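Bin sorters wanted, Tuesday evenings, Otby building
Corader parts room, paid by the session
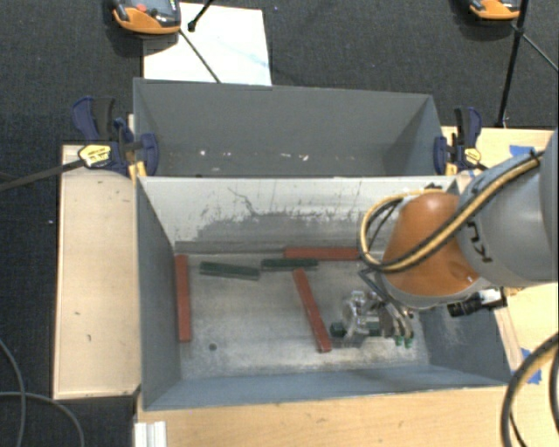

What the work is

Red bars and green bars in gray metal bins. The long slim ones are red, the shorter ones are green, and they end up lying every which way. You sort them, put them back, and write down how long it took. Then you do it again with a different mix.

We have read plenty of ads that call this sort of thing a puzzle or a challenge. It is sorting bars. Some people find it restful for an hour and dull after that. If you get bored easily, believe yourself and skip this one.

Why we want people

Dhillon, who supply our bins, claim that a color-coded bin cuts picking mistakes to almost nothing. We have doubts. Our own log has 3505 picks in it and 643 of those were marked "wrong bar," which doesn't look like almost nothing to us. Maybe the log is bad. Maybe the colors don't help as much as the brochure says. We'd like to find out before we order more.

Who can apply

Anyone over 18 who can stand for an hour and tell red from green. No experience needed. Please don't send a cover letter about your passion for logistics.

Pay and hours

$17 an hour, paid the same night. Sessions start at 6 p.m. and run two hours with a break. There is coffee, and we make no claims for it.

To apply

Leave your name and a phone number at the Darkilton Street desk and quote job 883. We call everyone back, including the people we turn down.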